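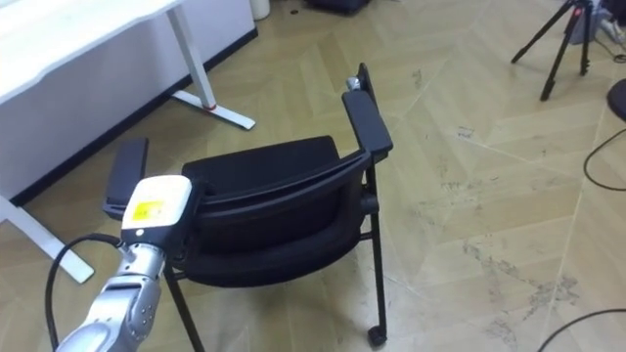
Clelitz Seating Records

Version 6. Released Thursday, September 19, 2019.

Clelitz is a tabular dataset of movable seating in rented halls, classrooms and meeting rooms. It was compiled from the paper inventories of Brarero, a furniture leasing firm, and converted to CSV by the Gillent records project. The intended use is work on inventory reconciliation, depreciation schedules and floor loading. It holds no customer names and no prices.

Contents

rooms.csv: one row per room, 358 rows
sites.csv: one row per building, 68 rows
models.csv: one row per chair or bench model
moves.csv: transfers between rooms, one row per transfer
codes.txt: condition codes and their wording on the original sheets
checksums.txt: SHA-256 for every file above

All files are UTF-8 with Unix line endings. The separator is a comma. Fields containing a comma are quoted. Missing values are empty strings; earlier versions used -1, and scripts written for those versions will misread the quantity column.

Fields in rooms.csv

room_id: integer, stable across versions
site_id: integer, joins to sites.csv
floor_area: square meters, one decimal place
floor_finish: one of tile, carpet, strip, herringbone, concrete, other
model_id: integer, joins to models.csv
quantity: integer count from the most recent sheet

A room with more than one model on its sheet is listed under the model with the largest quantity. The remaining models are recovered from moves.csv by replaying transfers in order of move_id. The script replay.py does this and writes rooms_full.csv. It needs Python 3.6 or later and no outside packages.

Model records

The arms field in models.csv takes the values none, fixed or folding. The frame field takes tube, bar, shell or wood. The stack_limit field is the number of chairs the supplier permits in one stack on a level floor. It is empty where the supplier gave no figure, and it should not be filled in from similar models. Two tube-frame chairs of the same outside dimensions can have different limits if the seat pads differ in thickness.
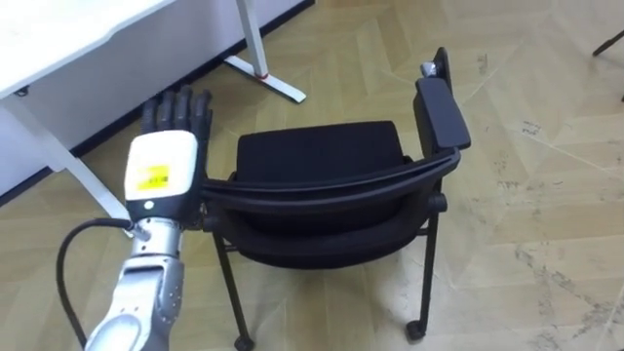 Stack limits apply to storage only. For transport, Brarero used a lower limit that depended on the cart, and that limit is recorded in moves.csv under cart_limit. Where both values are present, cart_limit never exceeds stack_limit. Rows that broke this rule were checked against the paper sheets and corrected in version 5.

Transcription

Each sheet was keyed twice by different operators and the two results compared. Disagreements were settled from the scan. Illegible quantities were left empty. Floor finish was taken from the site plan, and the plan was preferred where the sheet said something else.

Known problems

The Arruda sites used a local numbering scheme until July 2016. Their older room numbers were mapped by hand, and rooms that had been merged or divided may carry the wrong floor_area.

Condition codes C and D were used interchangeably at several sites. Merge them before computing replacement rates.

Transfers of more than 500 chairs were entered as several rows on the same day. The batch_id column ties these rows together. Summing by move_id will undercount them.

Loading

Run verify.py first. It compares checksums and tests the joins, and exits with status 1 on any failure. Then run replay.py if the full room table is needed.

License

Data: CC BY 4.0. Scripts: MIT. Credit should read "Clelitz Seating Records, Gillent" with the version number.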